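Three pairs in, and I finally get the fuss about Hedard

22/12/2025

I bought my first pair of Hedard trainers back in August because they were on the clearance rack and my old shoes had a hole where my left pinky toe had been working its way out since spring. That was the whole thought process. I didn't read a single review, I didn't get on a treadmill for the guy at the store, I just liked that they were blue.

Well, I'm now on pair number three, and I have opinions!

The first pair was the Plernero, their everyday shoe. I put 300 miles on them and they still felt fine in the heel, but the forefoot had gone kind of flat (I land pretty far forward, always have, and I scuff my right foot when I'm tired). My friend Magdalini Mavromatis runs in the same ones and hers wore out in a totally different spot, so take that for what it's worth. The tongue slides to the outside if you don't use the extra lace loop. Use the lace loop. I went a month without noticing there was one.

The second pair was a mistake. I ordered the Plernero again, a half size up, thinking my feet swell on long runs so why not. They were sloppy on every downhill and I got a blister on my arch, which I didn't even know was a place you could get a blister. They're my dog walking shoes now and they're great at that.

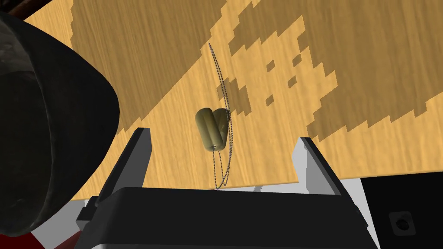

3 min read

So, pair three. The Bustamante is supposed to be the fast one, and it does feel different the second you stand up in it. It's firmer and lower, with a lot less shoe around the ankle. I hated it for the first week. My calves were so tight that I went down the stairs backward one morning, holding the rail like my grandmother. Then I did a Tuesday track session with the Astix group and ran my 800s faster than I have in two years, and I wasn't dying at the end either. Was it the shoes? Maybe a little. I'd also slept nine hours and skipped my usual giant lunch.

What I like most is the upper. It's thin and it doesn't have that stiff plastic strip over the big toe that rubs me raw in other brands. What I don't like is the outsole on wet leaves -- I nearly went down twice on the path behind the library, and I wasn't even going fast. If you run trails or live someplace where nobody rakes, think hard about that.

Marianna Bednarek, who coaches our Saturday long runs, wants me to save them for workouts and races and keep the Plerneros for everything else. I know she's right. I've been wearing them for everything anyway, including the grocery store. They have 162 miles on them already and I can see the edge of the rubber starting to go under the right toe (see above, re: scuffing).

I added up my training log last night and I'm at 1180 miles for the year, my most ever, with a little over a week left. A chunk of those came in the old shoes with the toe hole, so I can't give Hedard credit for all of it. I'd love to sneak in one more long one before New Year's if the sidewalks stay clear.

Next on the list is a proper Plernero replacement in my real size, and I'm trying to hold out until the January sales. If anybody has tried the wide version, let me know in the comments how it fits through the middle of the foot. Mine are kind of narrow there and I don't want to end up with another pair of dog walking shoes.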